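Equipment notebook, bench 2, June

Planning notes for the second half. Ruth Goodall wants a number for the hand-held grippers before the quarter's orders close, so this entry is mostly arithmetic and open points. Carry anything unresolved to the next page.

Starting position. We have been treating the grippers as one line in the budget. They should be two lines: the mechanism, and everything on the mechanism that wears. The links, pins and mounting plates have given no reason to reorder. Finger coverings have. The old sheet has no entry for coverings at all, they were bought out of general bench supplies, and so there is no record of the rate at which we go through them. From this page on, every replacement gets a line with the date, the side (L or R) and what the tool was being used for.

Tresine quote came in this morning. 2147 for the set as specified: hand-held grippers, two spare finger pairs, cables, one mounting plate blank. Freight extra, not stated. No coverings included. I asked whether the finger blocks could be sold bare with the hole pattern unchanged, so that we can fit our own material. Waiting on an answer.

Morilbridge will not quote on fewer than 6 units. Their price per unit may be better at that quantity but we have no use for 6 and no shelf for them either. Parked, unless the Dustatia group wants to share an order. Ruth to ask.

Bench work at present is thin packaging, wrappers in and out of the ridged tray. Relevant to the purchase in two ways. Film creases under the tips and needs very little force, so there is no case for paying for the stiffer finger option. It does need a covering with some grip to it and a clean edge, and the edge is where ours are failing.

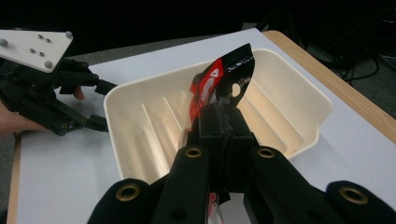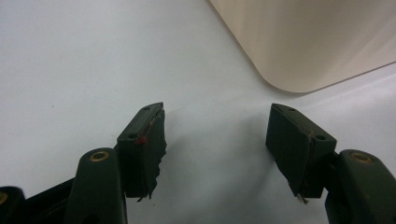 Wrapper held between the fingertips over the tray (first); finger pads open over the tabletop, torn edges on both coverings (second).

Condition of the pads, for the order. Both coverings are rough on the inner face and ragged along the edge, with a torn strip hanging from each pad. The blocks have two small holes each on the upper face. I want those kept on any replacement. There is a red speck by one hole on the left pad, adhesive or paint, not worth chasing. Brownish stain on the right pad along the line where the covering meets the block. Could be old glue. If it is, then the bond is the thing to specify and thicker material would be money wasted. Peel one when it is next off the tool and look underneath.

Options for coverings:

Option A. Buy sheet material and cut in house. Cheapest per pad. Costs bench time, and the last hand-cut batch varied at the corners. Would need a cutting template, half a day to make.

Option B. Precut from Zakaria, adhesive backed, minimum order 3 packs. Dimensions on their drawing are close to our block but the drawing shows no allowance for wrapping around the edge. Sample requested.

Option C. Molded fingertips, one piece, no covering. Highest price, longest lead time, and we would be committed to one surface for everything. Not for this round.

Leaning to B if the sample fits, A if it does not. Either way the money goes in a separate consumables line, with a first guess to be corrected once the replacement log has a few months in it.

Other lines to add to the sheet:
– Cable connectors for the finger links. We hold no spares. Tresine lists them separately, ask for a price with the rest.
– Bolts for the mounting plate. Stock size, order a box.
– Trays. The present one is adequate. A second of the same molding would let one be loaded while the other is in use. Small cost, add it.
– Table. White top is fine for this work, leave alone.
– Cable tray for the floor side of the bench. Has been on the list since last year.

Lead times matter more than the price difference here. Tresine says 3 weeks from order, Zakaria did not say. If coverings arrive after the grippers we will be fitting new tools with the old material, and the replacement log starts with bad data. So: coverings first, order held until the sample is in hand.

Open:
Freight from Tresine.
Bare blocks, yes or no.
Zakaria sample and lead time.
Ruth to confirm whether spares can be charged to equipment or have to come out of bench supplies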